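Werkstattbuch Clastville, Februar - Leihgerät von Bumari, Eintrag vormittags

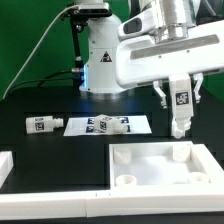
Teil mit Marker im Greifer, knapp hinter der Rückwand des Einsatzes. Hinten die Tiefenkamera am Stativ.

So, nun komme ich endlich dazu, das Bumari-Paket ordentlich aufzuschreiben, bevor ich wieder die Hälfte vergesse. Hằng Đào hatte mich ja gebeten, nicht bloß die Messwerte abzuheften, sondern auch festzuhalten, wie es sich mit dem Satz arbeitet, und das mache ich gern, denn ich habe wirklich Freude daran gehabt.

Geliefert werden die weißen Kunststoffteile mit dem geriffelten Ende, der Einsatz mit den kurzen Haltern, das Markerblatt und die Software. Arm und Kamera stellen wir selbst. Das Einrichten ging mir erstaunlich leicht von der Hand: Blatt auf die schwarze Platte legen, Kalibrierung starten, Kaffee holen. Beim Simanjuntak-Satz vom Herbst saß ich dafür bis in den Abend hinein, und die Anleitung war, mit Verlaub, eine Zumutung.

Gestern und heute zusammen 423 Griffe gefahren, davon sieben Fehlgriffe. Die meisten kamen, wenn ein Teil schräg auf dem Markerblatt lag und die Erkennung wohl zwischen Blattmarker und Teilmarker durcheinanderkam. Liegt das Teil daneben auf der schwarzen Fläche, läuft es viel ruhiger. Ich würde Bumari gern vorschlagen, die Nummernkreise der Marker deutlicher zu trennen - vielleicht geht das ja schon und ich habe die Einstellung nur nicht gefunden.

Was mir weniger gefällt: Der Einsatz ist innen sehr hell und spiegelt unter unserer Deckenleuchte kräftig. Die Öffnungen der vorderen Halter sind im Kamerabild dann kaum noch sauber zu fassen. Mit gedimmtem Licht hatte ich beim Ablegen Abweichungen bis zu 2 mm, damit kann man leben. Mattgrau wäre mir trotzdem lieber, und Cemondale bietet so etwas wohl an, allerdings mit anderem Lochabstand.

Zum Preis sage ich nichts, das Angebot liegt bei Hằng. Von mir aus: behalten, sofern der Einsatz in matt nachgeliefert wird.

Noch offen:
Nummernkreise bei Bumari erfragen
Kamerakabel besser abfangen
zweite Reihe mit gedimmtem Licht, diesmal alle Teile neben dem Blatt
Simanjuntak-Satz einpacken und zurückschicken (Karton steht unter der Werkbank)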